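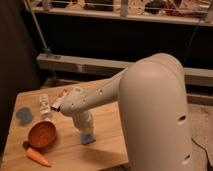

Traltel releases version 4.1 of the Dondero desktop wallet

The Traltel team is glad to inform all users that Dondero 4.1 is ready for download. Dondero is a light wallet for people who want to keep their own keys and do not want to store the full chain on their computer. The new version works on Windows, macOS and Linux, and it opens all wallet files made with version 3.0 or later.

The main change in this release is shared wallets. Two or more persons can now hold one wallet together, and a payment is sent only after the agreed number of them has signed it. Until now this was possible only through the command line, and many users wrote to us that it was too difficult. In Dondero 4.1 the first owner makes an invitation file, the other owners open it on their own computers, and the wallet is ready on all sides.

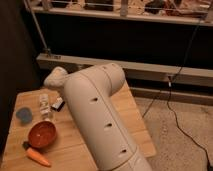 White robot arm over a light wooden table.

The second change is the connection to servers. Dondero now checks the answers of several servers before it shows a balance, and it leaves a server that gives wrong data. Thanks to the new way of loading history, old wallets with many payments open up to 41 percent faster than in the previous version.

"We received 169 reports during the test period and we have read every one of them," said Trevor Sowerby, head of development at Traltel. "The most frequent wish was for clear error messages. When a payment does not go through, the wallet now says why, in normal words."

Fee selection was also made more simple. The user can choose slow, normal or fast, or write the fee by hand as before. Coin labels are now saved together with the wallet backup – this was asked for already in the first Buretti release and we are sorry it took so long. The Saraç language pack is included in the installer and adds 32 interface languages.
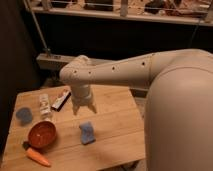 The arm with its gripper above the tabletop.

"For small clubs and family firms, shared wallets are a big step," said Gunnlaugur Bisgaard, who is responsible for user support. "I ask everybody to make a new backup after the update and to try it with a small amount first."

Please download Dondero only from the Traltel website and check the signature of the file before you install it. Users of version 2 must first update to 3.0. The full list of changes and the source code are in the public repository, under release number 2430. Support for version 3 will end in July.

Press contact: Traltel press desk, Monday to Friday.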